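제4장 손으로 모은 시연에서 조작을 배우기

이 장에서 배울 내용
손목 시점 관측의 성질
핸드헬드 그리퍼를 이용한 시연 수집 절차
시연의 선별과 분할
모방 학습 정책의 평가와 결과 보고

4.1 들어가며

3장에서는 로봇 팔을 원격 조종하여 시연을 모으는 방법을 다루었다. 원격 조종으로 얻은 데이터는 로봇의 관절 공간에 그대로 대응하므로 다루기 쉽다. 그러나 작업자가 조종 장치에 익숙해지기까지 시간이 걸리고, 로봇이 설치된 장소를 벗어나서는 수집을 할 수 없다. 접촉이 많은 작업에서는 조종 지연 때문에 동작이 느려지고 끊기는 일도 잦다.

핸드헬드 그리퍼 방식은 로봇 팔을 빼고 말단부만 사람의 손에 쥐여 준다. 작업자는 그리퍼를 직접 움직여 물체를 잡고 옮기며, 그리퍼에 고정된 카메라가 그 과정을 기록한다. 기록에서 그리퍼의 궤적과 손가락 간격을 복원하면 로봇이 따라 할 수 있는 행동 열이 된다. 이 장에서는 Bruvmont 실험이라고 부르는 하나의 연구를 처음부터 끝까지 따라가면서 이 방식의 장점과 한계를 살펴본다. 정책의 네트워크 구조는 5장에서 자세히 다루므로 여기서는 필요한 만큼만 언급한다.

4.2 사례: Bruvmont 실험

Bruvmont 실험은 이둔 베르게(Idun Berge)와 이그나시오 응우옌트란(Ignacio Nguyen-Tran)이 설계하였다. 연구 질문은 단순하다. 식기와 쟁반처럼 테두리가 있는 물체를 다룰 때, 손목 카메라 하나만으로 학습한 정책이 처음 보는 물체의 테두리에도 그리퍼를 올바르게 맞출 수 있는가 하는 것이다.

테두리 잡기는 언뜻 쉬워 보이지만 실패하는 방식이 다양하다. 한쪽 손가락은 테두리 안쪽으로, 다른 쪽 손가락은 바깥쪽으로 들어가야 하며, 두 손가락을 잇는 방향이 그 지점의 테두리 접선과 수직에 가까워야 한다. 각도가 어긋나면 손가락이 닫히면서 물체가 돌아간다. 높이가 낮으면 바닥을 누르고, 높으면 테두리 위로 미끄러진다. 곡률이 큰 그릇에서는 허용되는 각도의 폭이 더 좁아진다.

수집에는 Mevska라는 이름의 그리퍼를 사용하였다. 작업 장소는 6곳이었고, 장소마다 조명과 받침 면을 다르게 하였다. 작업자에게는 속도를 지정하지 않았으며, 접근과 파지 사이에서 일부러 멈추지 말라는 지침만 주었다. 멈춤이 많은 시연으로 학습한 정책은 접근 도중 정지한 채 빠져나오지 못하는 경향이 있다. 이 현상은 4.6절에서 다시 논의한다. 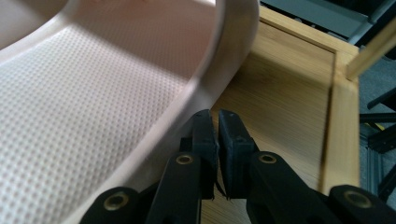
수집된 시연은 모두 1437개였다. 각 시연은 그리퍼가 작업 영역 밖에 있을 때 시작하여, 물체를 목표 위치에 놓고 손가락을 완전히 벌린 시점에 끝난다. 시작과 끝을 이렇게 정한 것은 뒤에서 궤적을 이어 붙이거나 잘라 쓸 때 기준을 통일하기 위해서이다.

4.3 손목 시점 관측의 성질

고정 카메라로 작업을 관찰하면 물체의 배치는 한눈에 들어오지만, 접촉 직전에는 팔이나 손이 물체를 가리기 쉽다. 손목 카메라는 반대의 성질을 가진다. 그리퍼의 손가락은 영상에서 거의 일정한 자리에 나타나고 주변의 물체가 그에 대해 움직인다. 따라서 정책은 물체의 절대 위치를 추정하지 않고도 손가락과 테두리의 상대적인 관계만으로 다음 동작을 정할 수 있다.

이 성질은 작업 장소를 바꿀 때 유리하다. 탁자의 높이나 로봇 받침대의 위치가 달라져도 접촉 부근의 영상은 크게 변하지 않는다. Bruvmont 실험에서 카메라의 외부 보정값을 정책의 입력에 넣지 않은 것도 이러한 이유에서이다.

물론 약점도 있다. 첫째, 그리퍼가 물체에 가까워질수록 물체의 일부만 시야에 남는다. 물체의 종류나 전체 크기를 알아야 하는 작업이라면 접근 초기의 영상을 기억해 두어야 한다. 둘째, 링크와 손가락 패드가 화면 아래쪽을 가린다. 셋째, 단안 영상에서는 거리가 직접 관측되지 않는다. 표면에 무늬나 요철이 있으면 그 간격의 변화가 거리와 기울기의 단서가 되지만, 무늬 없는 매끈한 표면에서는 이 단서가 약하다.

정의 4.1 (상대 행동) 시각 t에서의 그리퍼 자세를 기준 좌표계로 삼아, 이후 시각 t+k에서의 목표 자세를 이 좌표계로 나타낸 것을 상대 행동이라 한다. 시각 t의 자세 행렬을 T(t)라 하면 상대 행동은 T(t)의 역행렬과 T(t+k)의 곱으로 주어진다.

Bruvmont 실험의 정책은 한 번의 추론에서 k = 1부터 8까지의 상대 행동과 손가락 간격을 함께 출력한다. 로봇은 그 가운데 앞부분만 실행하고 새 영상을 받아 다시 추론한다. 실행 구간을 길게 잡으면 동작은 매끄러워지지만 접촉에서 생긴 오차를 늦게 바로잡게 된다.

4.4 시연의 선별과 분할

수집한 시연을 모두 학습에 쓰는 경우는 드물다. 궤적 복원에 실패한 시연은 우선 제외한다. 영상이 한동안 무늬 없는 면으로만 채워지면 특징점이 부족해져 복원된 궤적이 갑자기 튀는데, 이런 구간은 속도의 상한을 두어 자동으로 찾을 수 있다. 다음으로 로봇의 작업 반경이나 관절 한계를 벗어나는 동작을 걸러 낸다. 사람에게는 자연스러운 손목 회전이 로봇에게는 불가능한 경우가 적지 않다.

이 과정에서 453개의 시연이 제외되었다. 제외된 시연도 삭제하지 않고 사유와 함께 보관하였으며, 선별 기준은 1월에 확정한 뒤 학습이 끝날 때까지 바꾸지 않았다. 결과를 본 다음 기준을 조정하면 평가의 의미가 흐려진다.

분할은 시연 단위가 아니라 물체 단위로 하였다. 같은 그릇을 찍은 시연이 학습 집합과 검증 집합에 함께 들어가면, 정책이 테두리의 형태를 일반화한 것인지 특정 그릇을 외운 것인지 구별할 수 없다. 장소에 대한 일반화를 알아보려면 같은 원칙을 장소에도 적용해야 한다.

4.5 평가와 결과

평가는 Szénási 팔에 같은 형태의 그리퍼를 달아 진행하였다. 비교 대상은 절대 좌표로 행동을 나타낸 정책으로, 학습 데이터와 네트워크의 크기는 동일하게 맞추었다. 두 정책은 같은 초기 배치에서 번갈아 실행하였고, 평가자는 어느 정책이 실행되는지 모르는 상태로 성공 여부를 기록하였다.

학습에 쓰인 물체를 익숙한 장소에 놓았을 때 두 정책의 차이는 작았다. 받침 면의 높이를 바꾸자 절대 좌표 정책은 테두리 위를 지나치거나 바닥을 누르는 실패가 늘었고, 상대 행동 정책은 대체로 성능을 유지하였다. 처음 보는 물체에서는 두 정책 모두 성능이 떨어졌으며, 특히 테두리가 두껍고 둥근 물체에서 손가락을 충분히 벌리지 않은 채 내려가는 실패가 반복되었다. 따라서 상대 행동이라는 표현만으로 물체에 대한 일반화까지 얻어진다고 말할 수는 없다.

성공과 실패만 적은 표에서는 이런 구분이 드러나지 않는다. 보고서에는 접근, 정렬, 파지, 이동, 놓기 가운데 어느 단계에서 실패했는지를 함께 적는 것이 좋다. 부록의 Bendow 기록 양식은 이 다섯 단계를 그대로 따른다.

생각해 볼 문제

4.1 손가락 패드가 닳아 모양이 조금 변했다고 하자. 상대 행동을 쓰는 정책에 어떤 영향을 주겠는가? 영상에 나타나는 변화와 접촉에서 나타나는 변화를 나누어 설명하라.

4.2 시연을 물체 단위로 분할하면 검증 집합의 크기가 물체마다 달라진다. 성공률의 평균을 구하는 두 가지 방법을 제시하고 비교하라.

4.3 정의 4.1의 상대 행동을 직전 시각과의 차이로 바꾸어 정의할 때, 여러 단계를 이어서 실행하면 오차가 어떻게 쌓이는지 식으로 나타내라.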